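Huso Opens Shared Repair and Refinishing Program for Household Furniture in Truvau

TRUVAU – Huso, a regional seller of used home goods, will open a furniture repair and refinishing program in October at its Sarantis Street building. The program will take in tables, chairs, shelves and small cabinets that would otherwise be thrown out, and return them to sale at fixed prices.

Huso collected 1,308 pieces of furniture from households in Truvau and nearby towns over the past year. Of those, 151 were turned away at the door for damage that the company says could have been fixed with basic tools and a few hours of work. Most had loose joints, worn finishes or missing hardware.
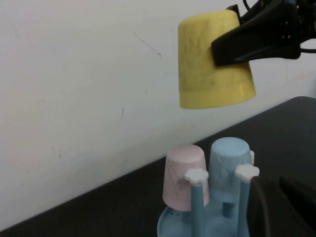
The Sarantis Street building has 900 square feet of floor space set aside for the program. Work will be divided by type: joints and frames in one area, sanding and finishing in another, and final checks near the loading door. Finished pieces will go to the Huso store on the same site.

Residents may drop off furniture between 9 a.m. and 4 p.m. Each household may bring up to 3 pieces per visit. Drop-off is free. Huso will also pick up larger items within the Truvau town limits for a flat fee, which will be posted at the store before opening.

Items should be clean and free of pests. Mattresses, upholstered sofas and recliners will not be accepted. Glass tops are accepted if they are wrapped and taped – loose glass is not. 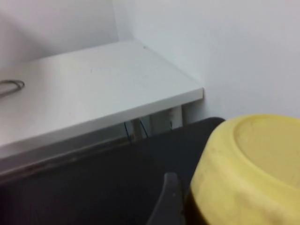 Can residents have their own furniture repaired and returned to them?

At opening, the program will cover donated pieces only. Huso plans to add a paid repair service for owners in the spring, once the finishing area has run through its first winter.

Hardware and supplies will come from Skostonon, a wholesaler that already stocks the Huso store with hinges, drawer pulls and casters. Under the agreement, Skostonon will also take back unused stock at the end of each season. Water-based finishes will be used on all pieces sold for indoor use.

Every repaired item will carry a tag listing the work done and the finish used. Buyers may return a piece within 30 days if a repaired joint fails in normal use. Tags should be kept with the receipt.
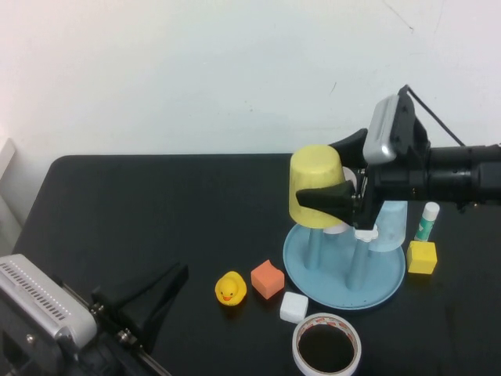 Black tabletop with rounded corners, against a white wall.

The drop-off entrance is on the north side of the building. Parking is available in the side lot, and carts can be borrowed at the door. A full list of accepted items is available at the Huso store counter.

About Huso
Huso buys, collects and resells used furniture, kitchenware and lamps in Truvau and the surrounding area.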